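Section 4: Running the sock station on your shift
Fledadar Two-Arm Cell, Ivbridge sorting floor
Revised 19 March 2024

If you've come over from the hand-sorting tables, relax – the cell does the picking up and you do the thinking. I sorted socks by hand at Ivbridge for a long while before I got moved to this station, and I wrote this section for people like me, who know socks and don't care much about robots (yet!).

Before you start

1. Put on your badge and check that the yellow stop cord is within reach.
2. Set the run counter to 500. The Buvoscombe site uses a different count, so ignore any sheet with their name on it.
3. Open the Bùi screen and pick "Socks, mixed". Don't pick "Socks, paired" unless the load was matched upstairs.
4. Press Ready and wait for 3 beeps.

Note: The arms may go for the same sock twice. Let them. I used to reach for the stop cord every time, and all I did was wreck my own numbers.

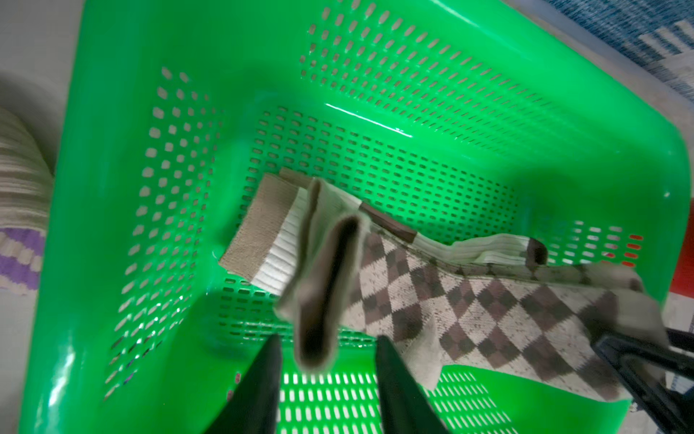
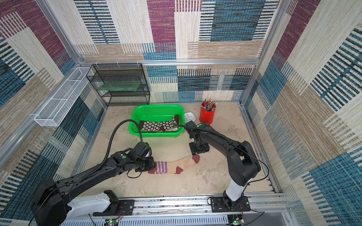 Green basket, ribbed socks, black fingers: get used to the sight of them.

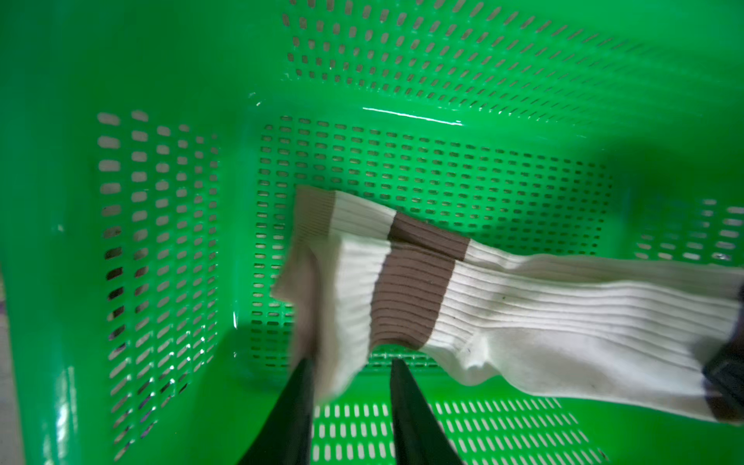
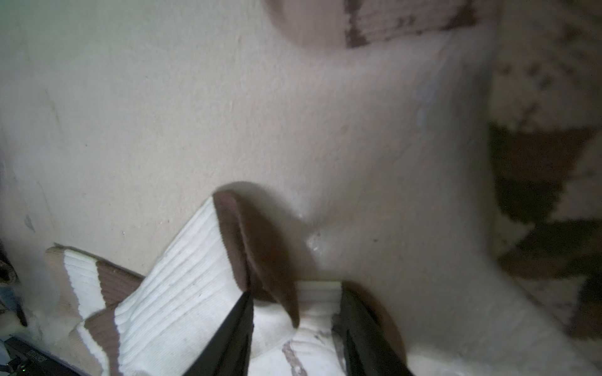

While it's running

5. Stay on your side of the line. If a sock lands on the floor of the cell, leave it there until the run is over.
6. Watch the Bùi screen for an orange bar. It means the cell wants a person to decide something, usually whether two socks are a pair. Tap Yes, No or Skip. You get 60 seconds before it skips for you.
7. If you get more than 2 orange bars in a row, press Pause and look at the load. Nine times out of ten it's inside-out socks.

CAUTION: Pause does not cut the power. Never put your hands in the cell on Pause. Pull the stop cord first, and wait until the screen says Safe.

What's different about the job

My wrists quit hurting, which I love. I'm on my feet less and looking at a screen more, and that part took some getting used to. You'll also talk less, because your table partner is probably at another station now, so we moved our breaks to line up and I'd ask your lead for the same thing. Holes and stains are still your call – the cell won't flag them, so check every finished load by hand before it goes on the cart.

Ending your shift

8. Let the run finish, or press End Early and type a reason.
9. Pull the stop cord, wait for Safe, then clear out any stray socks.
10. Write your count on the board for the next person.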